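In Praise of the Small Bathroom

Every time I tour a new house, and I tour a lot of them because I can't help myself, somebody steers me toward the bathroom as if it were the ballroom. Two sinks, a tub the size of a rowboat, a shower you could park a scooter in. I nod and say nice things. Then I go home to my own bathroom, where I can brush my teeth and hang up a towel without moving my feet, and I'm happy all over again.

I think the small bathroom is the best room ever invented, and I want to make the case for it properly, since the people who sell houses never will.

I grew up on the east side of Clollbridge, in one of the row houses that went up when the mill was hiring. There were 362 of them and they all had the same floor plan, with a bathroom squeezed in at the top of the stairs. Five of us shared ours. We had a schedule, and we broke it every morning, and I learned more about patience and bargaining on that landing than I ever did at school. My first apartment had an even smaller one (the door hit the tub), and I loved that one too.
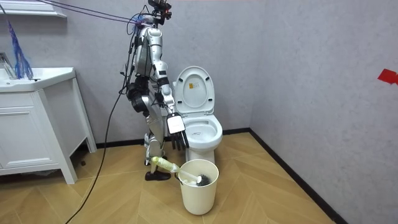

A small room makes you choose. You can't keep nine half-empty bottles of shampoo when the ledge holds two. You finish one, you buy another. My sister has a linen closet in her bathroom that you can walk into, and there are hotel soaps in there from trips she can't remember taking. I have one shelf. Everything on it gets used, and I can find all of it in the dark at five in the morning.

Then there's the warmth! A little bathroom heats up in the time it takes to find your slippers. Run the shower for a minute and the whole place is a steam room, for free, in January. My friends with the grand bathrooms talk about heated floors and towel warmers and special lamps in the ceiling, and what they're paying for is the feeling I get by closing the door.

And cleaning. I can do my entire bathroom, floor included, while a pot of rice cooks. I don't enjoy it exactly, but I like how quickly it's over, and I like that there's no far corner to feel guilty about. People with big bathrooms put it off until the weekend, and then the weekend fills up.

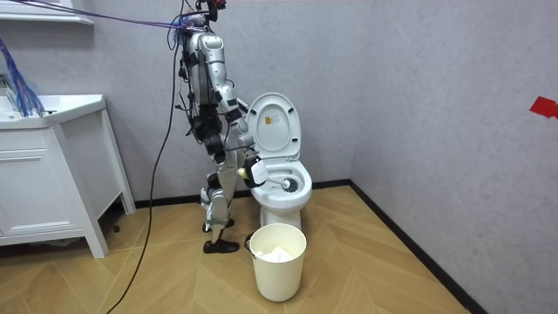 Money comes into it as well. When I finally redid mine last May, the tile I fell for was the good stuff, a deep green glaze from a little maker called Tóth, and it cost far more per square foot than I had any business spending. But there were so few square feet! The tile bill came to 892 dollars, and I look at that wall every day of my life. In a large bathroom I'd have ended up with something beige and felt sensible about it. I put the saved money into a proper faucet, a Prendolix with a handle that turns like the dial on an old radio, and I still had enough left over to have the door rehung so it swings out.

(If you take one practical thing from this essay, take that. Make the door swing out. It's like getting a second room.)

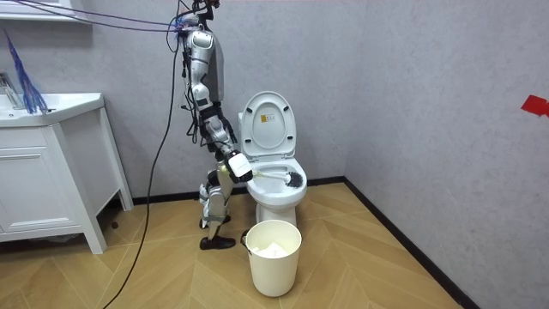

Toilet brush in hand in a small bathroom.

I know the arguments on the other side. Some people need room for a wheelchair or a walker, or for a second person to help them, and of course they should have every inch of it. Bathing two toddlers in a tight space is no picnic either, and I've come out of it wetter than they were. My complaint is with size for the sake of the listing. A friend in Stollum was quoted up to 3000 dollars just to draw up plans for knocking her bathroom through into a bedroom, and when I asked what she'd do with the extra space she thought it over and said, "Maybe a chair?"

Who sits in the chair? I've seen so many of those chairs by now, and every one of them had a robe on it.

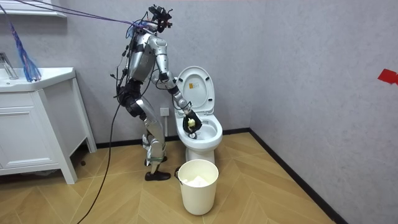
What I Would Build

If I ever got to build a house from scratch, I'd put in two small bathrooms before I'd put in one big one. One upstairs, one down by the back door where the muddy boots come in. Each would get a window that opens, even a tiny one up high. I'd want hooks instead of towel bars, because hooks forgive you, and a light over the mirror that's kind before breakfast. I'd have a shallow shelf at elbow height for a cup of coffee, and a radio on it.

I'd spend the leftover space on the kitchen table. Mine seats four and I'd love it to seat ten, with a bench down one side so that kids can slide in and out. That's where I want people to spread out and stay too long.

The old Clollbridge houses are getting bought up and gutted now, and the first thing to go is usually that bathroom at the top of the stairs. I walked through one last spring while the work was going on. They'd taken the wall down, and the new tub was sitting in what used to be a kid's bedroom, still in its plastic. The agent asked me what I thought. I told her the stairs were lovely.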